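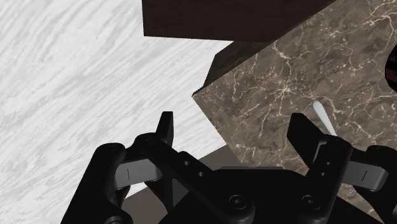

The Sturine Gripper Comparison is a simulated test procedure for ranking robot end effectors and wrist camera positions before hardware is bought. It was developed at Caltach by Canan Yazıcı and Blagoje Stojanovska and released on 10 October 2021. The procedure covers two-finger parallel grippers of the linkage type and single-cup suction tools.

Background

Earlier comparisons at Caltach were run on physical arms. Results from different benches could not be combined, as table height, lighting and finger wear varied between them. Stojanovska proposed moving the first round of testing into a renderer, with physical trials kept for the two highest-scoring designs.

Method

Each gripper model is mounted on the same simulated six-axis arm and driven by the same position controller. A run consists of one approach, one closing motion and one lift. A gripper completes 500 runs per camera position. Objects are drawn from a library of 86 models, and surfaces are assigned at random from a set that includes stone and wood textures. Strongly veined or grained textures are kept in the set to test whether the vision software mistakes surface pattern for an object edge.

Three camera positions are compared: overhead, side and wrist. The wrist view is taken from behind the palm, looking along the fingers. It gives the shortest distance to the target, but the gripper itself covers a large share of the view, and small objects may be partly hidden by a fingertip during the final approach. Friction at the finger pads is set to a fixed value for all two-finger models.

Scoring

A run is counted as a success if the object stays in the grasp for 700 milliseconds after the lift. Contact between the palm and the work surface ends the run and is logged separately. Ties are settled by mean closing time.

In the first published round, the Drestden linkage gripper completed 409 of its 500 wrist-camera runs. Most of the failures were assigned to late detection of thin objects.

Limitations

Amarachi Idahosa noted that fixed pad friction favors grippers with small contact areas. The procedure does not model cable drag, pad wear or backlash in the linkage. A revised contact model by Orhun Baysal is available as an option, but scores obtained with it are listed in a separate table.

See also

Grasp planning
Hand-eye calibration
Parallel gripper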